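How a Documentary Gets Made

A documentary is a film about real people, real places and real events. The people in it are not actors. They do not learn lines, and most of them have never been in a film before.

The person in charge is the director. Marcela Dvořáček is a director who made a film called Jellberg, about a small town with one bus route. She rode the bus for 38 days before she filmed anything, so the passengers could get used to her.
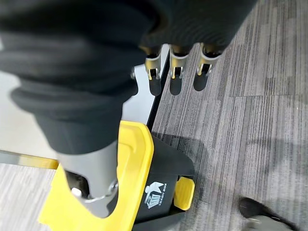 A gray metal part with a bolt near its end, up close.

Next comes the filming, which is also called the shoot. A documentary crew can be very small. On Jellberg there were three people: the director, a camera operator named Przemysław Kubiak, and Evangelia Sarantis, who recorded the sound. She carried a microphone on a long pole -- this is called a boom -- and kept it just above the picture.

When people talk to the camera and answer questions, it is called an interview. Everything the camera records is called footage.
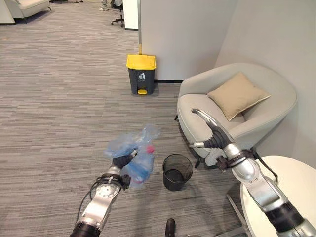
A crew always films much more than it needs. Jellberg had nearly 3,000 minutes of footage, and the finished film is 33 minutes long. The editor watches all of it and picks the parts that tell the story best. Then the editor puts them in order. The order can be different from the order in which things were filmed. 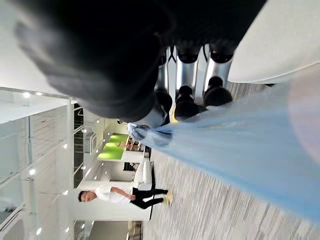 Editors also choose how close we get to things. A wide shot shows a whole room or street. A close-up shows something small, such as three silver fingers with black tips and a light-blue plastic sheet. If you see only the close-up, you have to guess about the rest of the room. Editors sometimes use a close-up first to make you curious, and then cut to the wide shot.

Some documentaries have a narrator, a voice that explains what is going on. Jellberg has none. You hear the passengers, the driver and the bus.

Words to know

Boom: a long pole that holds a microphone
Cut: a change from one shot to the next
Footage: everything the camera has recorded
Narrator: the person whose voice tells the story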